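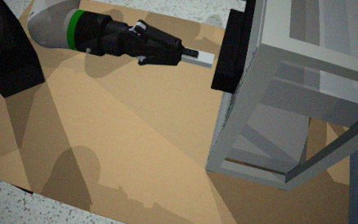
Issue 200

Psalm links in daily readings open the wrong psalm
Product: Broser (scripture reference linker)
Site: Cloltthorpe Bible Fellowship, devotional archive
Opened by: Gonçalo Baptista
Assigned to: Wenjie Hao
Opened: 25 Jan 2021
Severity: normal
Status: closed, fixed

Report

Links in the daily readings go to the wrong psalm. The text of the reading says Psalm 23, the link says Psalm 23, and the window that opens shows "The earth is the Lord's, and the fulness thereof", which is Psalm 24. Psalm 51 opens Psalm 52. Psalm 1 is correct. All the New Testament links I tried are correct, including the ones with chapter and verse ranges in Romans and Galatians.

A member of our study group found it while preparing on Psalm 32. She was reading the devotion on confession and forgiveness and got Psalm 33 in the window. The readings were fine in November.

Steps to reproduce
Open any reading in the archive that cites a psalm between 10 and 147.
Click the reference.
Compare the heading in the window with the reference.

Expected: same psalm.
Observed: usually the next psalm.

Comment - Wenjie Hao

Reproduced. Psalms 1 through 8 and 148 through 150 resolve correctly. Most of what lies between is off by one. That pattern matches the Greek and Latin numbering, where Psalms 9 and 10 are counted as a single psalm and the count stays one behind the Hebrew for most of the book. The linker seems to believe your readings use the Latin numbers and is converting them to Hebrew numbers for display. Your readings already use Hebrew numbers, so the conversion is applied to text that does not need it.

Please send the contents of Settings - Sources - Numbering, and tell me whether another translation was installed after November.
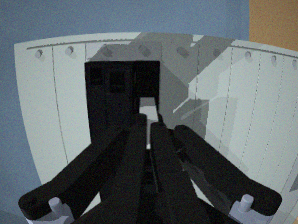
Gripper and small white block, rendered view

Comment - Gonçalo Baptista

Numbering is set to "Inherit from first source". I did not set that. We installed the Macedo text pack for the Portuguese-speaking group. It is listed first under Sources, above the King James. I can remove it if necessary but the group uses it every week.

Comment - Wenjie Hao

No need to remove it. The Macedo pack declares Latin numbering in its header. With "Inherit from first source" on, the linker takes the numbering of whatever pack is on top and applies it to all authored text.

Workaround:
1. Go to Settings - Sources - Numbering.
2. Change "Inherit from first source" to "Hebrew / English".
3. Save, then run Rebuild Index. Your archive has 3,000 references, so do this when the site is quiet.
4. Clear the page cache. Old links stay in the cached pages otherwise.

The Macedo pack will still show its own numbers in its own window. A reader who clicks Psalm 23 and has Macedo selected should see it headed 22 (23). That is correct for that pack.

Comment - Gonçalo Baptista

Done. Psalms 23, 32, 51, 103 and 119 all open correctly now. Psalm 22 (23) displays in Macedo as you said.

One remaining problem. Psalm 51:10, "Create in me a clean heart, O God", highlights the wrong line when Macedo is selected. In King James it highlights the right one.

Comment - Wenjie Hao

Separate cause. Macedo counts the title of the psalm ("when Nathan the prophet came unto him") as verses 1 and 2. English Bibles leave the title unnumbered. The verse you want is 12 in that pack. The verse map shipped with it has the chapter offsets but no title offsets.

I have added the title offsets to the map, 2 for Psalm 51 and whatever applies elsewhere. Psalms with no title are unchanged. Install the map from the Updates page and rebuild again. - WH

Comment - Gonçalo Baptista

Installed and rebuilt. 51:10 highlights the right line in both. I also went through 80 of the older readings by hand and found one bad link, a reference to Psalm 151 which was a typing error for 15:1. Corrected on our side.

Comment - Wenjie Hao

Closing. The default for new installs is being changed to "Hebrew / English" in a separate ticket. The Surora lectionary plugin reads the same setting, so sites running both should check their appointed psalms after changing it.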